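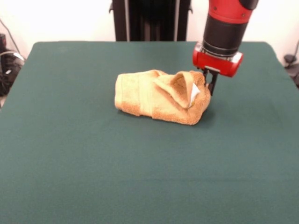 Corner by the tag, flat fingers, towel still bunched.

Thursday, towel again. Finally got to compare the Hotar fingers (the flat parallel ones) with the Van Loon soft tips Celina keeps asking about. Same arm, same green cloth, same tan towel, because I am not changing two things at once after what happened in January.

Flat fingers first. I love them on a corner! They slide into the loops and there's enough stiffness to get under a flap without the tips splaying. What they're bad at is knowing how many layers they have. Set the close speed to 90 and left the force where Tiago had it, then did 3 approaches at the tag end and a bunch more along the middle. 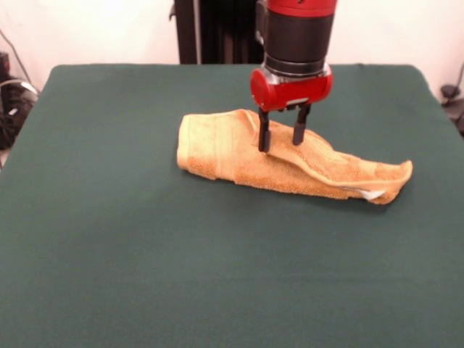 Mid-bundle approach, both fingers on the ridge.

The middle is where I'd expect the soft tips to win – more contact, less poking. Hard to say yet. My notes from run 1627 say "grabs everything or nothing" and I'd still sign that. Controller timeout is at 2000 ms now, up from Barnabás's default, and it's much calmer (no more giving up halfway through a close).

To do: swap to the Van Loon tips, redo the zero, same spots in the same order. Ask Dariusz if the Cuta force readout can be logged with the video, I'm sick of matching them by hand. Also somebody has the small hex key.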